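Imhof planner update makes simulated bedroom tests shorter

The software group at Clenau has released a new version of Imhof, its motion planner for single robot arms. The update was tested only in simulation, in a set of home rooms made for this purpose.
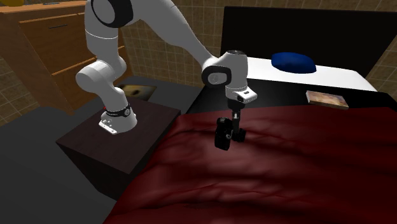

Why a bedroom

Most planning tests for arms use a table with hard objects on it. The Clenau group wanted a harder case for the planner, so it put the arm on a nightstand beside a bed. From this position the arm has a headboard on one side and furniture behind it, and the gripper must come down close to a blanket with many folds. A book and a pillow are also on the bed, and the planner has to treat them in different ways. The book has a fixed shape. The pillow and the blanket are given a soft margin, which the path may enter slowly but may not cross at full speed.

What is new in the planner

In the old version, every object in the room was a solid obstacle. This was safe, but near a blanket the planner often found no path and stopped with an error. The new version keeps two maps of the room, one for hard surfaces and one for soft ones. It checks the hard map first and calculates the soft map only for the last part of the movement, when the gripper is near its target.

The group ran 2,296 planning requests on the bedroom set. With the old version, 191 of them ended without a path. With the new version the number went down to 18. Almost all of these remaining failures have the target close to the headboard, where the elbow of the arm has little space to turn. The developers write in the release notes that they do not have a good solution for this yet.

Planning time is also shorter. The limit for one request is now set to 400 milliseconds by default, and users can change it in the settings file. If the limit is reached, the planner gives back the best path it has found so far, together with a warning, and it is up to the control program to accept this path or not.

Changes for current users

Room files from the Jevberg simulator can be loaded as before, but each object now needs a label for "hard" or "soft." Files without the label will still open, and all objects in them are then taken as hard. A small tool for adding the labels is included in the download. It works from the command line only.

The setting "clearance" has a new name, "hard_clearance." Old scripts which use the first name will run until the next main version.

Next steps

A kitchen set is planned for October. After this, the group wants to repeat a part of the bedroom tests on a real arm in its laboratory in Jastamville, with slower speeds and a smaller number of targets.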